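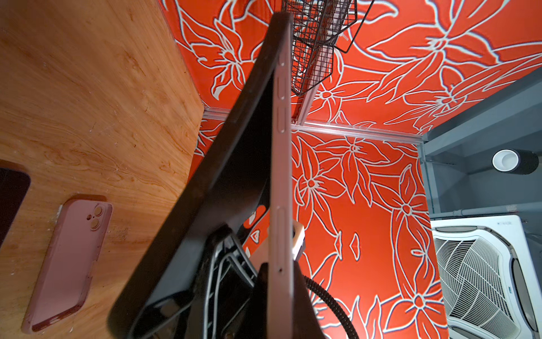 ## Gornley -- progress report to Gundell, second period

Aug 6, 2024
From: Ingvild Sandberg
To: Beatriz Teixeira, cc Jonatan Wallin

Short on time this week so this is mostly notes. Budget sheet follows separately, Ylva is finishing it. Nothing in it should surprise you.

### Where we are

Work package 2 (perception for thin flat objects) -- done apart from the write-up. Work package 3 (grasp planning and regrasp) -- running, behind by two weeks. Work package 4 (two-arm handover) -- started early, see below. Tooling has eaten more hours than planned and I'd like to talk about that when you have a moment.

The task hasn't changed: pick up a phone or tablet lying flat, turn it so one long side is presented to the wrist camera, find the buttons, put it down again in a known pose. Later, case on, case off. The side view is what everything hangs on. Once the device is edge-on between the fingers the wrist camera sees a narrow grey strip and a lot of black, and the black of the device runs straight into the black of the gripper. Old segmenter treated the two as one blob. Every time.

### Perception

Ivar threw out the single-frame segmenter in favour of one that takes the gripper model as a prior: project the fingers and brackets from joint angles, mask them, then segment what's left. Cables are the nuisance. They aren't in the model and they move. He now learns a soft mask for them from the arm moving with empty fingers, refreshed whenever someone reroutes anything.

Edge detector for the side band works well. It locks on to the long straight light edge, fits a line, then looks for buttons along it in one dimension only. Much cheaper than doing it over the full image. The two kinds of button (raised pair, single long strip) are told apart by their shading profile. The pinhole further down the side is also found on most views and we use it to decide which way up the device is. Weak when the light comes from straight behind, the profile goes flat. Known, not fixed.

Background: the patterned wall behind the bench puts strong white curves right next to the device outline, and the old contour tracker used to jump on to them. The line fit doesn't care as long as the curves stay curved. A petal edge that happens to line up with the device side will still fool it. Ylva added a parallax check -- nudge the wrist slightly, see which lines move with the fingers and which don't. Costs 900 ms. That's slow but we only call it when confidence is low.

### Planning and control

Jonatan asked last time why the regrasp was timing out. Cause was in the planner, not in the vision. It sampled the wrist orientation uniformly and threw away nearly everything for collision with the table. Now samples from a narrow band around the edge-on pose and widens only if that fails. Planning time dropped enough that we took the progress bar out of the operator screen.

Logged trials this period: 307, all in the same cell, all on the current stack. Failure notes are in the shared folder, sorted by cause rather than by date, which Beatriz wanted. The largest group is slip during rotation. Device is picked up cleanly, then creeps in the fingers as it comes up to vertical, and the pose estimate is stale by the time we look for buttons. We re-estimate after rotation now, and the grip force ramps with angle. Too early to say how much it buys us, I'd rather not quote a number off a handful of runs.

Soft cases are still hard. A silicone shell lying open side up or face down has the same rough outline as the phone it belongs to, and the matcher returned "phone, low confidence" for both. Camera cutout turned out to be the best cue. A square hole with two big round openings in it is a strong template, so there is now a small dedicated detector for it. Bit of a hack. Generalises to nothing else. But it unblocks the case-on work and Ivar is happy to throw it away later.

### Dark screens

Own section as it took most of July. A switched-off glossy screen is a mirror. Depth on it is rubbish and colour is whatever the room is. The scene parser would find a bracket or a bit of wall inside the screen and hand it to the planner as an obstacle, floating somewhere behind the bench. Arm then refuses to go anywhere near.

Fix in two parts:

- fit the bezel first. Thin, dark, rounded corners, nearly always visible on at least two sides
- anything inside the bezel gets the plane of the bezel, full stop. Reflections are dropped before they reach the obstacle list

Works for large screens tilted towards the camera. For small ones lying flat there often isn't enough bezel to fit, so we fall back on the table plane plus a fixed thickness. Not pretty.

Side effect we didn't expect: other things on the bench got better as well. With the phantom obstacles gone the parser stopped merging long thin objects such as a screwdriver into the nearest big dark shape, and the pale oblong case that kept being labelled as a hole in the table now comes out as its own object. Ylva has a before-and-after log for both.

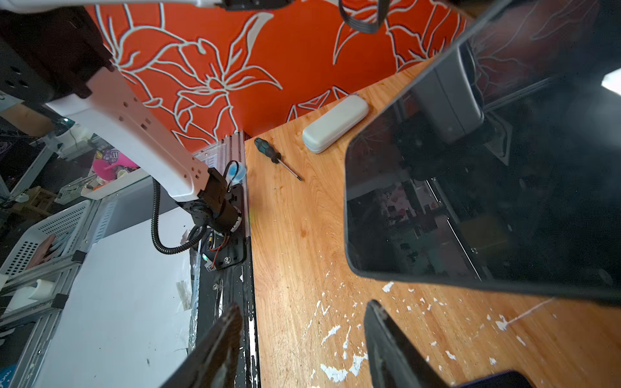
Does the second arm need its own perception stack?

It shares the first one's. Both arms write into one scene model, with a calibrated transform between the bases, and each wrist camera only adds observations. The other arm is treated as a moving obstacle taken from its joint readings, never from the image.

### Two-arm handover

Started ahead of plan as Ivar had a gap. State machine is in place: approach, present, contact, share, release. Each state has a timeout and one way back to safe. Present and contact run reliably in simulation. On hardware we've run it slowly and with a hand on the stop button. Release is the bad one -- the giving arm opens when the force reading crosses a threshold, and cable drag on the wrist produces a force offset that looks very much like the other arm pulling. So it lets go early. We're trying an offset estimate taken just before contact. If that's no good we'll need a proper cable model, and that isn't budgeted.

Calibration between the bases drifts. Small, but enough to matter with a thin edge. Recalibrating by hand before each session for now. An automatic routine is on Ylva's list for August.

### Tooling

- replay viewer: usable. Scrubs through camera, joints and planner decisions together. Everyone uses it daily
- log format changed once more, sorry. Converter is in the repo, old logs read fine
- nightly simulation run: up, flaky. 10 scenarios. Fails on start-up some nights for reasons to do with the licence server and nothing to do with us
- config files moved out of the code at last. Jonatan can now change speed limits without asking anyone

The hours on this were not in the plan. I think they've paid back allready, slip during rotation would never have been found without the viewer. But the overspend is real and sits under WP3 in Ylva's sheet, not under its own line.

### Risks

Cable drag, as above. Highest.

Lighting from behind. Medium. Would be solved by a controlled light at the wrist, but reflective backs will then give us a different problem.

Dependence on Ivar for the segmenter. He is writing it up. Ylva has built and run it from scratch once from his notes and found the gaps in them.

The visit from Greenberg. They've asked for a live handover. I would prefer to show pick, rotate and button finding live and handover from a recording. Beatriz, can you tell me if that's acceptable to them before I promise anything?

### Next period

- finish WP2 write-up, draft goes to Jonatan first
- slip: tune the force ramp, decide whether we need a faster re-estimate
- case-on sequence end to end, slow speed, one phone model
- offset estimate for release, go or no-go
- auto calibration between bases
- move the parallax check off the main thread so that it stops blocking the controler

### Need from you

A decision on the Greenberg question. Agreement that the tooling hours can stay under WP3, or tell us where to put them. And the Arkance contract wording on shared logs -- we've been holding back the raw images until that is signed, their people have only had joint data so far.

Ylva's sheet should be with you before this has been read properly. If the WP3 total looks wrong check the second tab first.

Ingvild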